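Paper clips and the left hand

I've put off writing up the Ryu build since September, mostly because the left hand kept changing. It has now stayed the same for long enough to describe.

The bench is the carpeted one at the Zetdale workshop. Carpet is a poor surface for small parts if you want a quick result. A clip lies slightly into the pile, and a fingertip that works fine on melamine will skate over the top of it. I left it alone. Changing the surface to suit the hand seemed like the wrong order of work.

Task definition, as it stands in my notebook:

- one clip at a time between jar and bench
- no contact with anything else on the table
- stop if wrist load passes the set limit

The other items are there as clutter for the planner. A carton, a drink bottle on its side, a flat green packet and an upright purple block cover a fair range of heights. The clear round piece in the middle is harder. The depth data sees straight through it and reports carpet, so for now it gets a hand-entered keep-out circle with 11 mm of margin.

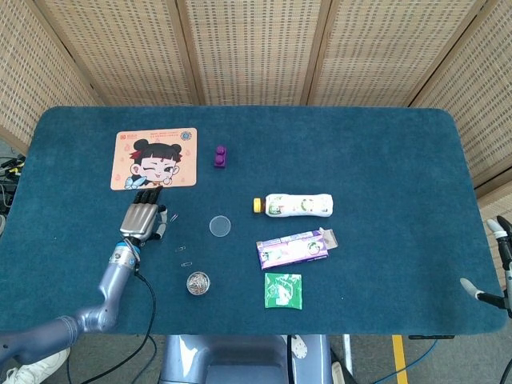
Left side of the bench, with the mouse pad and the clip jar in both views. 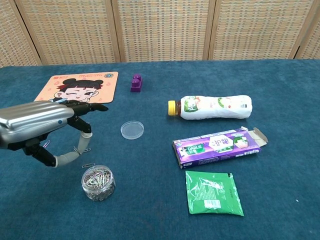 Control and wiring

Finger control runs on a Parnex board at a fixed rate, with position targets sent from the main computer. I tried closing on current alone and gave up on it. A paper clip is thin enough that the rise in current shows up late, well after the fingers have met. What I use now is a position close with a current ceiling, then a 28 ms hold before the lift starts.

Clips also hook on each other and on the joints. I have no sensor that tells a held clip from a hooked one, so the log only records whether finger position at the end of the close falls inside the expected band. Of 1737 logged closes, I would trust the band result on most but not all. The rest need checking against video, a slow job that I do in the evening with the sound off.

The wrist cable still needs a proper clamp. I have 2 printed versions in grey PETG and don't like either — one pinches the jacket, the other works its way down the link.

Next is a softer fingertip pad and a second try at the thumb offset. The calibration file goes up once I've renamed the joints sensibly.

Last updated: November

Recent posts
Grorarix driver notes: timeouts and retries
Thumb offset, first attempt
Moving the Ryu base to the Zetdale workshop
Cable clamps that didn't work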